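4. Recording a Song in Korutum

Read this section after you have installed the program and connected your audio interface (sections 2 and 3). It covers a basic session for one voice and one acoustic guitar. Band sessions are covered in section 7.

Last revised 1/22/25 by Ilari Juntunen. Menu names match the November release. If your menus look different, update before you go on.

4.1 Creating the session

1. Open Korutum and choose File > New Session.

2. Type a name for the song. The sessions shown in this guide use "Prondville", a slow waltz with three verses and no bridge.

3. Choose a folder on your main drive. Do not record straight to a shared network folder.

4. Set the sample rate to 48 kHz and the bit depth to 24. You can change the bit depth later. You cannot change the sample rate once the first take has been recorded.

5. Click Create. An empty session opens with one stereo output and no tracks.

Note: Session names can be up to 40 characters long. Accented letters are allowed, so a name such as "Riihimäki demo" will save and open normally on any computer.

4.2 Adding tracks and setting levels

1. Press T to add a track. Choose Mono and name it Guitar.

2. Press T again. Choose Mono and name it Voice.

3. On the Guitar track, open the Input menu and pick the input your guitar microphone is plugged into. Do the same for the Voice track.

4. Click the red circle on each track to arm it. The meters should now move when you play or sing.

5. Play the loudest part of the song, usually the last chorus. Turn the gain knob on your interface until the peaks sit between -12 and -8 on the meter.

6. Repeat for the voice. Sing at full strength. Most singers get louder once the take starts, so leave a little extra room.

Caution: Turn down your headphones before you arm a track. If speakers are on in the same room, arming a microphone can cause loud feedback.

Note: The track fader does not change the recorded level. If the signal is clipping, lower the gain on the interface.

4.3 Tempo and count-in

1. Click the tempo box in the top bar and type a number, or tap the space next to it in time with the song.

2. Set the time signature. For "Prondville" it is 3/4.

3. Choose the length of the count-in. Two bars is the default.

4. To play without a click, turn off the metronome icon. The bar lines will still show on the screen but will not match what you play. You can fix this afterward with Tempo > Follow Take.

4.4 Recording takes

1. Return to the start of the session by pressing Home.

2. Press R. The count-in plays and recording begins.

3. Press the space bar to stop. The take appears in the track as a blue block.

4. To record again, press Home and then R. The earlier take is kept underneath - nothing is erased. A track can hold up to 42 takes.

5. To listen to an earlier take, click the small arrow at the left of the track and select it from the list.

If you make a mistake partway through a verse, keep going to the end of the section before you stop. It is easier to join two takes at a breath or a rest than in the middle of a line.

Note: When you record voice and guitar at the same time, some of each will be heard in the other microphone. In that case, group the two tracks (select both, then press G) so that any edit is made to both.

4.5 Entering the lyrics

1. Choose View > Lyrics. A panel opens on the right.

2. Paste or type the words, with one sung line per row.

3. Play the take and press Enter as each line begins. Korutum places a marker at that point.

4. Click any row to jump to that line in the recording.

Caution: Deleting a row also deletes its marker. Use Hide Row if you only want it out of the way.

4.6 Saving and sending a rough mix

1. Choose File > Save Version. Each version is kept with its own number.

2. Choose File > Export > Rough Mix and select MP3 or WAV.

3. To send the mix to a Pudavel account, sign in under Settings > Sharing, then click Send after the export is done. 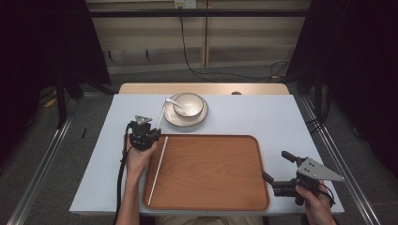 4.7 If something goes wrong

No sound on the meters: Check that the track is armed and that the right input is selected. Condenser microphones also need phantom power.

Clicks or gaps in the take: Raise the buffer size one step under Settings > Audio and close other programs.

Delay in the headphones: Turn on direct monitoring at the interface and mute the armed track in Korutum.

Error 19 when you save: The drive is full or write-protected. Choose another folder and save again before you close the session.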